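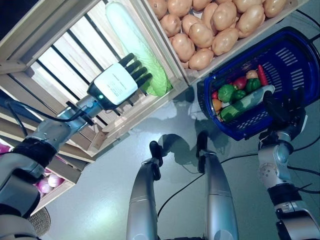 Napa cabbage, wooden crate.

Friday, April 24, 2020

Stayed up for the Skivach living room concert, which was advertised for eight and began at 8:50 with a close-up of somebody's elbow. Adwoa and I had agreed to watch it "together," meaning each on our own couch with the phones going. She had put on lipstick. I had put on a clean hoodie, and felt that was meeting the occasion halfway.

I've loved this band since second year and I would like it recorded that I gave them every chance. There were 340 of us watching at the start. The drummer was in a different city from everyone else and arrived in each song a beat and a half after it, like a man running for a bus. By the third number the singer had taken out her earpiece and was ignoring him, and it got a good deal better. She did Ackah all the way through on her own, just the voice and that wheezy little harmonium, and I had to put the tea down. I don't think I've heard it properly since the tour. On the record they bury it under strings.

Then the guitarist's mother walked behind him with the recycling and 136 people left a comment about her. She has more presence than he does. Adwoa wants her on the next album.

The cover was a mistake. I won't say which song, I'll only say that a person should not attempt falsetto seated. Adwoa typed "oh no" and then, a full minute later, "oh NO." There was also a new one called Zuvelari, seven minutes long, introduced as being about "distance, but also lakes." I liked the lakes part. The distance part I felt was already covered by the drummer.

They closed with Drandeck, as they always do, and the stream froze right before the chorus, with her mouth wide open. It stayed like that. I sang the chorus myself, in my kitchen, to a still photograph of a woman who looked as if she'd just sat on a tack. My upstairs neighbour thumped once on the floor. I choose to take it as percussion.

Leen Hattar rang afterward to ask what I thought, though she already had her own review prepared and delivered it without pausing for mine. Leen feels they have gone soft. Leen has felt this about every band she's ever liked, generally around the time anybody else hears of them. She said the harmonium was "a choice." I said yes, and so was going to see them in August with me, on tickets I paid for, and did she want hers or not? She does. The venue hasn't cancelled yet. It also hasn't answered the phone in a month, so I'm treating the tickets as a sort of decorative item. They're on the fridge under the magnet shaped like a moose.

What else. Put the records back in order, finally, alphabetical by artist, and then got as far as M and couldn't face it. So A to M are in order and everything after is still by colour from when my sister "helped." Found the Skivach seven-inch I'd accused two separate people of stealing. It was inside the sleeve of a Christmas album. I owe two apologies and will probably make one.

Played the B-side, the live one, and there's that bit near the end where you can hear the whole room singing over her and some fellow right by the mic who is flat as a plank and having the time of his life. I used to lift the needle before he came in. Left it on tonight and played it again after.

Adwoa just texted that the guitarist's mother has her own account now. She has 19 followers, and I'm one of them.

Must buy new needle. Must ring Dad before Sunday. Bed.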